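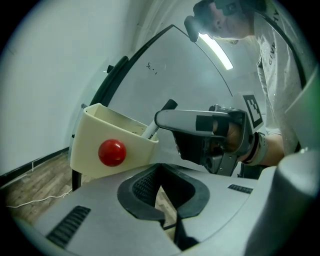 Cream bin with the marker in it, next to the gripper.

2026-10-11

Bulb and border notes, back bench and the long bed.

Finally got the last of the Lilside order out of its sacks and it's a mixed bag. The alliums are huge and firm and I want to plant every one of them by the path where people will trip over them. The small species tulips are another story. I went through 273 of them on the bench and put 54 aside for soft spots or that blue mold around the base plate. The blue ones I brushed off and dusted, and they're in a separate tray with a label, so please don't tip them back in with the others! The truly squishy ones went in the trash, not the compost.

The Ustholm peony (the single pink by the wall, the one I moved in 2021) is dying back very nicely this year – hardly any blotch on the leaves until a couple of weeks ago. I cut two stems down to see what the crown looks like and the eyes are fat and pink and sitting pretty much at soil level. I had convinced myself I'd planted it too deep and that was why it sulked for so long. Maybe it just wanted to be left alone. I'm leaving the rest of the stems until they go down by themselves, then everything gets cut and bagged. No mulch over the crown this time, I overdid it last winter.

Cuttings. The penstemons in the Tromell mix have rooted better than the ones in my usual half-and-half, and I'm a bit annoyed about it, having spent years telling everybody that grit and old compost is all you need. Out of 52 in the Tromell trays I've lost a few, mostly the dark red one that always sulks. The half-and-half trays have gaps all over. To be fair they were also on the end of the bench where the drip comes in, so I'm going to run it again in spring with the trays swapped before I eat my words completely. Potted on the strongest ones into the square pots this afternoon. The rest can wait, their roots are barely at the edge.

Salvias – took late cuttings from the pale blue one even though it's far too late, because the parent plant is half dead and I love it. Heat mat on low, lid propped open a crack. If they go black they go black.

The long bed looks tired but I can't bring myself to cut it yet. The asters are still covered in bees at lunchtime and the grasses have just turned that straw-and-copper color. I did pull out the worst of the Krajčí phlox, which had mildew right to the top again (third year running, and it's had every chance). I'm keeping one clump at the damp end to see if it behaves there. The gap it left is bigger than I expected. I keep picturing something airy in it, maybe a white burnet or more of the late anemones, though the anemones will be in the next county by the time I'm sick of them.

Soil in that gap was bone dry a spade down, which surprised me after all that rain. Soaked it twice and forked in two barrows of leaf mold. There's one good heap left behind the shed, and I'd like to save it for the woodland corner.

For November:
Tulips in, alliums before that if the ground stays workable.
Lift the dahlias after the first proper frost, labels on BEFORE the tops come off.
Check the dusted tulips again and chuck anything soft.
More grit.
Fix the drip over the end of the bench, or at least put a bucket under it.

Also found a self-sown hellebore between the bricks by the water butt, with three proper leaves on it. Left it where it is for now.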